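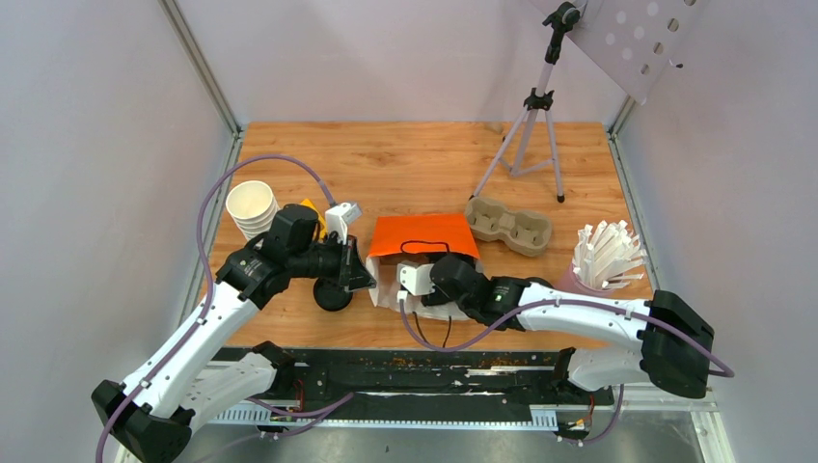
The cell in April, both arms at the orange and white bag stand-in we use for packing.

I spent most of the month looking after this cell, and a few people asked me to write down how it's set up, so these are my notes. I share it with Montserrat Salcedo. She writes the packing routines and I do the hardware, meaning that when an arm stops in the middle of a routine, she sends me a message and I go find the screwdrivers.

The main job was the cables. The purple ones go out to the cameras on the wrists, and they have given us more trouble than the motors ever have. When Patricio Villanueva built the first version of the cell at Uvemton, he ran them tight along the links and clipped them every few inches. It looked good, but each time a wrist rolled to its limit the cable pulled at the connector. We lost 3 cables that way before I took most of the clips off and left big open loops.

The loops are ugly and they do hang into the work area. I can live with that. What I check is the bend near the wrist, because a loop that is fine with the arm stretched out can fold over on itself when the arm comes back. My routine is to power down, move each arm by hand to its far corners, and watch the slack the whole way. If the cable touches the gripper at any point, I move a clip back along the link and start over. It takes 28 minutes for both arms if I don't get interrupted.

The clips themselves are cheap white ones from Rulaser. They get brittle. I replace the ones close to the elbow first, and I keep a bag of spares in the drawer with the hex keys.

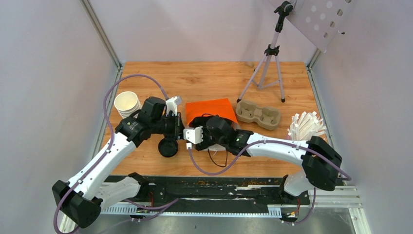 After the cables I do the grippers. The fingertips wear on the inside face, and once they do, paper starts to slip. I take the tips off, wipe the seats with a dry cloth, fit new ones, and close the gripper slowly to see that the two faces meet flat. If one sits proud, it's almost always dust under the tip. The screws are small and I have dropped plenty of them, so now I lay a towel over the table before I start.

Then I go over the bolts at the shoulders. Dultine, who supplied the mounts, told us to check them every 30 hours of running. I was late the last time. The log said 282 hours and the left shoulder had worked loose enough that I could rock it with one hand. Montserrat had been adjusting her pick positions to make up for it, so when I tightened everything, all of her numbers were off and she had to teach them again. We had a short talk about that. There is now a line in the log where I have to put my initials.

I clean the front beam last. Crumbs from the food tests collect on it and get down into the cable channel. A soft brush and a vacuum with a narrow nozzle do the job. I don't use compressed air near the joints.

The paint on the beam is chipped all over and I'm leaving it that way for now. I'd like to replace the shoulder wiring before anything else, since the red wires hang lower than I want. Russo has a sleeve that should fit over them. I ordered enough for both sides, and if it arrives with the new clips I'll do the whole thing in one evening.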